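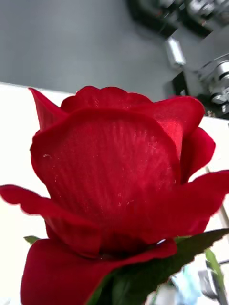
Teñir poliéster para que siga siendo rojo

Entrevista con Ekkachai Phuthong, responsable de tintura y acabado en Kadereck

La flor artificial de tela es un producto textil con problemas de producto textil: solidez a la luz, igualación del color entre lotes, deshilachado del corte. Ekkachai Phuthong lleva la sección de tintura y acabado de Kadereck desde que la empresa dejó de comprar tejido ya teñido y empezó a trabajar con crudo. Recibe en el laboratorio, a las siete y media de la mañana, antes de que arranque el primer baño.

La base de casi todo el catálogo es un satén de poliéster de 100 gramos por metro cuadrado. «Se puede bajar de ahí, y hay quien lo hace, pero el pétalo pierde la forma en el almacén», explica. El tejido se desengrasa, se termofija y pasa a los aparatos de tintura, que trabajan a presión. El poliéster se tiñe con colorantes dispersos, que no se disuelven en el agua: quedan en suspensión y migran a la fibra cuando la temperatura abre la estructura. En Kadereck el ciclo completo dura tres horas. Phuthong considera que la subida de temperatura es el tramo crítico. «Si se sube deprisa, el colorante se fija donde primero llega y la pieza sale barrada. Eso no se arregla después.»

El rojo es el color que más reclamaciones genera. Un rojo profundo exige mucha concentración de colorante, y el exceso que no penetra se queda en la superficie. Para eliminarlo se hace un lavado reductor en medio alcalino. «Cuando un cliente dice que la rosa mancha el mantel, el noventa por ciento de las veces alguien acortó el lavado reductor», afirma. Cuando se le pregunta de dónde sale ese porcentaje, responde que es una impresión y que preferiría que no se tomara como dato.

Los azules pálidos plantean la dificultad contraria. Hay muy poco colorante en la fibra y cualquier desviación se ve.

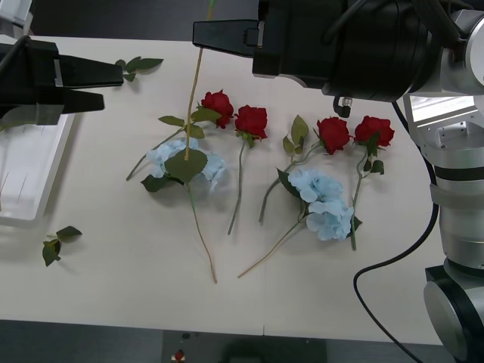
La tolerancia interna para los tonos claros es más estrecha que para los oscuros, y la comparación se hace siempre bajo dos iluminantes. «Dos muestras pueden ser iguales en la cabina con luz de día y distintas bajo el fluorescente de una tienda», dice Phuthong. El archivo de referencias del laboratorio tiene 1.158 recetas, cada una con su muestra de tejido guardada a oscuras. Las muestras se renuevan cada 12 meses. La receta más antigua que sigue en uso es un celeste heredado del proveedor anterior, cuya formulación hubo que reconstruir por ensayo.

Para la solidez a la luz se emplea lámpara de arco de xenón y se compara con la escala de azules. Phuthong es crítico con la forma en que se comunican esos resultados. «Una nota de seis no le dice nada a quien va a poner el ramo en un escaparate orientado al sur. Habría que dar condiciones, y casi nadie las da.» En los tonos claros la degradación se percibe antes, y por eso la empresa desaconseja por escrito su uso prolongado en exteriores. La ficha no distingue entre un balcón cubierto y un cementerio, algo que él querría corregir en la próxima edición.

Después del teñido viene el apresto, una resina que da rigidez al tejido y limita el deshilachado. La dosificación la controla un equipo Sirnetico instalado en julio. Antes se ajustaba a mano, según el tacto. «El tacto funcionaba bien con dos operarios concretos», comenta. El corte se hace con troquel, y el modelado, con moldes metálicos calientes que imprimen el nervado. El troquel se afila antes de que el borde empeore; si se espera a verlo, ya hay una caja de pétalos que no sirve.
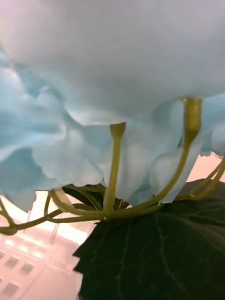

El corte en caliente sellaría el borde y haría innecesaria parte de la resina. Kadereck lo ensayó con una cuchilla Oshima y lo descartó. «El borde sellado queda duro y refleja la luz como una línea. En un pétalo pequeño es lo primero que se mira.» El ensayo no se ha repetido con otros gramajes.

Sobre el agua, Phuthong ofrece menos detalles. El baño agotado se neutraliza y se envía a la depuradora del polígono de Surnthorpe, que fija los límites de color del vertido. Los rojos obligan a un tratamiento previo con coagulante. Reutilizar el último aclarado como primer baño del lote siguiente es posible cuando ambos comparten tono, y la programación semanal se ordena en parte con ese criterio, de claro a oscuro.

También se ha probado hilo reciclado. Los resultados en oscuros fueron aceptables. En claros, el crudo llegaba con un matiz amarillento variable que obligaba a corregir la receta en cada partida. «Con un proveedor que garantizara el blanco de partida lo retomaría mañana», señala. Por ahora el reciclado se destina a hojas y a forros de tallo, donde el verde admite más desviación.

A las ocho menos diez suena el aviso del primer aparato. Phuthong anota la temperatura de entrada del agua y pide que la conversación siga junto a la máquina.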